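Desk lamp bulb keeps flickering after I switched to LED

Posted in Home Lighting by kurnby_attic
Saturday, November 26, 2022

I have an old desk lamp that took a 40 watt incandescent for years. Last week I put in a 6 watt LED and now it flickers, mostly in the evening. The lamp plugs into a wall outlet that is controlled by a dimmer the last owner put in. The old bulb never did this. Is the LED bad or is it the lamp? I would like to keep using it because I do my sewing under it.

3 replies

nirular
It's the dimmer. Most older dimmers were made for a bigger load than one small LED can give them. Also, in most places a regular outlet isn't supposed to be on a dimmer at all, so I would have it swapped for a plain switch. Until then, plug the lamp in somewhere else and see if the flicker stops. If it still flickers on a normal outlet, try the bulb in another lamp before you throw it out.

xiao_11
had the same thing, bought a different bulb, fixed. mine cost some 11 dollars for a pack

stimeo
Agree with the first reply about the outlet. Two more things to check with the lamp unplugged. See that the bulb is screwed in snug, and look at the little metal tab at the bottom of the socket. On old lamps it gets pushed flat and barely touches the bulb. I rewired mine in February and the tab was the whole problem.

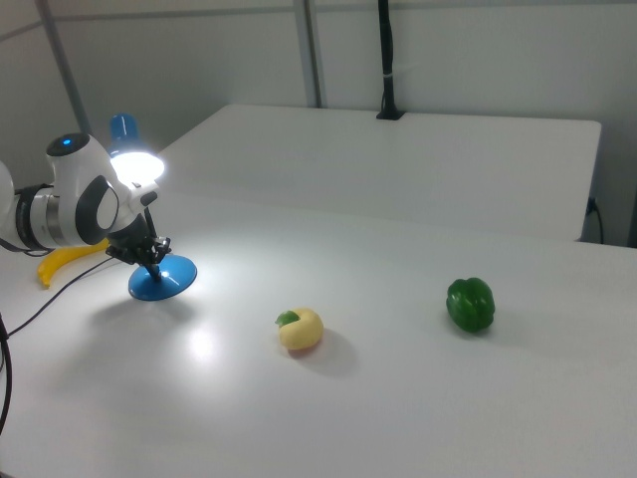

Can I use a brighter LED in a lamp marked 40 watts max?
The marking is about the power the bulb draws, so an LED that draws less than that is fine if it fits the shade. Check the bulb's box for a note about enclosed fixtures if your shade is closed at the top.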